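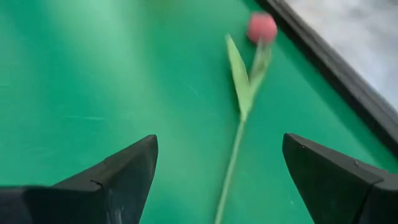

Wrist camera helps robot arm pick up thin stems, Wivincombe team reports

Thursday, February 16, 2023

A research group in Wivincombe has published results for a method that lets a robot arm pick up thin, light objects using only the view from a small camera at its wrist. Artificial flowers were the main test items, among them a pink tulip with a long, pale stem, laid on a glossy green surface.

The method, called Rutero, was trained on 2,000 short recordings of a person guiding the arm by hand. Each recording pairs the camera's view with the movement of the arm and the opening of its two fingers. The software learns to predict the next small movement from the last few views, and repeats this until the fingers close.

Thin stems are awkward for most grasping software. Depth sensors often lose them against the table, and shiny surfaces add reflections that can be mistaken for edges. Rutero does not use depth at all. It looks for the long axis of the object and lines up the fingers on either side before moving down.

In the main test the arm made 100 attempts with flowers placed at random angles. It lifted the flower and held it clear of the table in 87 of them. The other 13 were counted as failures. Most of these came when the stem lay close to the border of the work surface, where the arm tended to stop short. In a few cases the fingers closed on a leaf and the flower turned and slipped out.

The group also compared Rutero with a version trained on views from a fixed overhead camera. That version did well with thicker objects such as cups but was much weaker on stems - the arm itself often blocked the view in the last moments before the grasp.

A further 40 attempts were made with the room lights dimmed. Results were slightly worse, and the group says that more recordings in poor light would be needed before the method could be used outside a laboratory.

The work was carried out at the Ghanem laboratory, with funding from Gokero. The recordings and the training code will be released in May. Tests with real cut flowers, which bend and bruise more easily, are planned for later in the year.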